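Accueil > Projets soutenus > Lecture et petite enfance > Rapports d'étape

Imprimer cette page | Envoyer par e-mail

11/03/2018 — par Esi Boateng

Rapport d'étape à la Fondation Van Hecke : le fonds d'albums illustrés

Chers amis de la Fondation,

Voilà quelques semaines que je vous dois de nos nouvelles, et je vous remercie de votre patience, d'autant que Korkor Arthur m'a rappelé deux fois (très gentiment) que ce rapport était attendu. L'hiver a été bien rempli. Depuis votre versement de décembre, le fonds d'albums a grandi plus vite que nous ne l'espérions : nous en sommes à 1 394 volumes enregistrés, dont presque 400 nous sont arrivés par des dons de familles du quartier.

Le gros du travail, vous vous en doutez, c'est le tri. Chaque album est ouvert, feuilleté, essuyé si besoin, puis classé selon l'âge conseillé. Tomás Egan s'est chargé des ouvrages abîmés et il y met un soin qui nous touche tous. Il en a recollé 86 à ce jour, surtout des dos décousus et des coins écrasés, et il en reste une petite caisse pour le printemps. Quelques titres étaient vraiment trop fatigués pour être prêtés ; nous les avons gardés pour les ateliers de découpage, où ils font encore des heureux ! 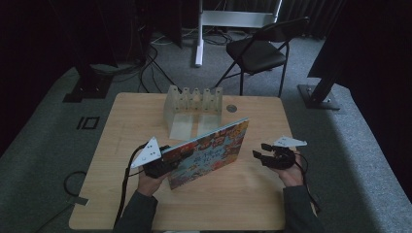 La question du rangement nous a occupés plus longtemps que prévu. Nous tenions à ce que les tout-petits puissent choisir eux-mêmes, et un enfant de trois ans choisit par la couverture, pas par le dos. Mawuli Arthur a donc comparé plusieurs systèmes de présentation, avec des supports à fentes où l'album tient debout et des bacs bas que l'on feuillette d'une main. Les bacs de la maison Goltine nous plaisent beaucoup, mais le devis dépasse un peu la ligne prévue, et nous attendons la réponse d'Ernetti avant de vous proposer quoi que ce soit.

Côté lectures, neuf séances ont eu lieu depuis le début de l'année. Nana Alhassan les anime avec une énergie que je lui envie, et les parents restent de plus en plus souvent jusqu'au bout — certains demandent même à lire à leur tour. Nous avons manqué d'albums bilingues à plusieurs reprises, et c'est là que nous aimerions porter l'effort au prochain trimestre, si vous en êtes d'accord.

Pour le budget, les achats de livres et le petit matériel de réparation restent dans l'enveloppe. Seul le mobilier demande une discussion. Korkor vous enverra le tableau des dépenses dès que la dernière facture nous sera parvenue, avec les deux devis en regard.

Avec toute notre gratitude,
Esi Boateng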